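4. Digitalizar cubiertas y lomos con el Feltport

Antes de empezar

El escáner cenital Feltport viene calibrado de fábrica, afirmación que conviene tomar con el mismo espíritu que «montaje sencillo» o «apto para toda la familia». Dedique unos minutos a esta sección aunque ya haya usado otros modelos. Quienes se la saltan suelen volver a ella el martes por la tarde, con 153 archivos torcidos y peor humor.

Necesitará:

- La columna montada (sección 2) y la base nivelada (sección 3).
- La tarjeta gris incluida en la caja. Es el cartón que parece relleno del embalaje. Si ya lo tiró, vea «Recambios».
- Una superficie mate y lisa. El cristal no sirve, por mucho que combine con el salón.

4.1 Ajuste de la altura

1. Afloje el pomo lateral dos vueltas. Con tres, el cabezal baja solo y sin avisar.
2. Coloque sobre la base el ejemplar más grueso que vaya a digitalizar.
3. Suba el cabezal hasta que el piloto pase de ámbar a verde.
4. Apriete el pomo. El piloto volverá a ámbar durante un momento; es normal y no significa que haya hecho nada mal.

PRECAUCIÓN: no sujete el cabezal por el cable. El cable es resistente, pero el conector tiene otra opinión.

4.2 Equilibrio de blancos

1. Encienda las dos lámparas y espere 7 minutos. El aparato permite continuar antes, y los resultados tiran a un amarillo que ningún editor ha elegido jamás.
2. Ponga la tarjeta gris en el centro y pulse Medir.
3. Retire la tarjeta. Parece obvio, pero la primera versión de este manual no lo decía y el servicio técnico recibió muchos escaneos de una tarjeta gris excelente.

NOTA: repita la medición si cambia la luz de la sala. Una persiana que sube cuenta como cambio; una nube, según nuestra colega Chelsea Mellor, también, aunque ella trabaja en Adstead y allí el asunto se vive con intensidad.

4.3 Colocación del ejemplar

1. Apoye el libro cerrado, con el lomo a la izquierda.
2. Alinéelo con la guía central. Se tolera una desviación pequeña, que el programa corrige; a partir de ahí el programa también corrige, pero con imaginación.
3. Desactive Orientación automática si la cubierta lleva texto vertical.
4. Pulse Capturar y no toque la mesa hasta oír el segundo pitido. El primero es solo de cortesía.
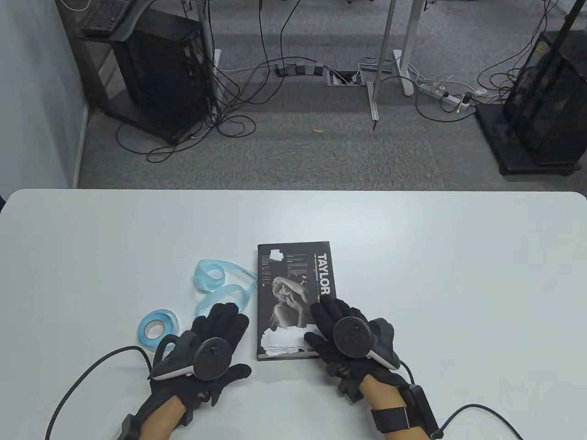
La orientación automática decide cuál es la parte de arriba buscando las letras más grandes de la cubierta y poniéndolas derechas. Con una novela corriente acierta casi siempre. Con un diseño como el de la cubierta negra y gris marengo, donde TAYLOR baja en mayúsculas blancas por el lado derecho, gira el libro entero y deja tumbada a la persona de la fotografía, que bastante tiene ya con mantener un brazo doblado sobre la cabeza. En estos casos elija Orientación fija > Vertical y guarde el ajuste como perfil. La letra menuda, como las líneas claras situadas encima de la foto, pide además el modo Detalle.

4.4 Cubiertas oscuras

1. En Exposición, seleccione Fondo oscuro.
2. Baje el contraste un punto. Con el valor original, el negro y el gris muy oscuro acaban siendo el mismo color.
3. Revise el resultado al 200 % antes de pasar al siguiente ejemplar.

PRECAUCIÓN: las cubiertas plastificadas reflejan las lámparas. Incline cada lámpara hacia fuera hasta que desaparezca la mancha blanca. No intente borrarla después con la herramienta Retoque, pensada para motas de polvo y muy creativa con todo lo demás.

4.5 Si algo no va bien

El piloto parpadea en rojo: el cabezal está demasiado bajo. Vuelva a 4.1.

La captura sale negra: compruebe la tapa del objetivo. Después, compruébela otra vez.

El programa muestra «Error 7»: reinicie el escáner con el botón trasero. Seguimos averiguando en qué consiste el error 7, pero el botón trasero lo arregla.

Recambios: la tarjeta gris se pide por separado con la referencia impresa en la última página. Los pomos se venden por parejas, aunque el aparato lleve uno.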